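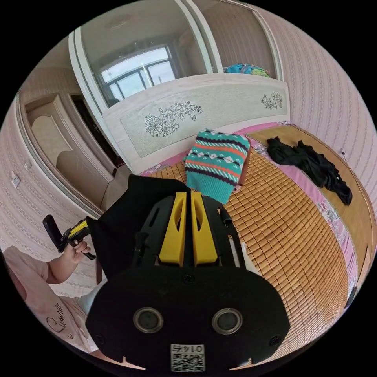 I've been wanting to write about my grandmother's letters for months, and tonight the kids are asleep and the tea is hot, so settle in, this will take a few posts.

She kept 377 of them in a trunk in the house at Zirnine, tied up with kitchen string by year (more or less by year, she had her own ideas about what counted as a year). My aunt Rania Tazi shipped the whole trunk to me in March and I've been reading a few every evening since.

The thing I didn't expect is how much of it is weather. Pages and pages of weather! Her sister would write from Flarnorby that it had rained on the beans again, and then, squeezed in along the margin, oh, and we had a baby.

There's one run of 23 letters that is entirely an argument over a soup recipe. It goes on for 3 years. The sister says you brown the onions first, my grandmother says only a fool would do that, and they sign every single one with all my love and kisses to the children.

I've made the soup both ways now. I'm sorry, Grandma, but I like the browned onions better, and I think you knew it too, because in the last letter of the bunch you ask how long to leave them on the stove.

A lovely man named Thijs Declercq has been helping me with the parts in Flemish, which she picked up from a neighbor and spelled however she pleased. He reads them out loud to me over the phone and sometimes he has to stop to laugh, and then I'm laughing before I even know what it says.

If you have old letters in a closet somewhere, please take a few out this weekend and read them to somebody. Start with the boring ones, I mean it, the ones with the beans and the bus schedule and the price of shoes.

Tomorrow I'll type up the one with the goat and the wedding cake. It's four pages long and she drew a little map on the back.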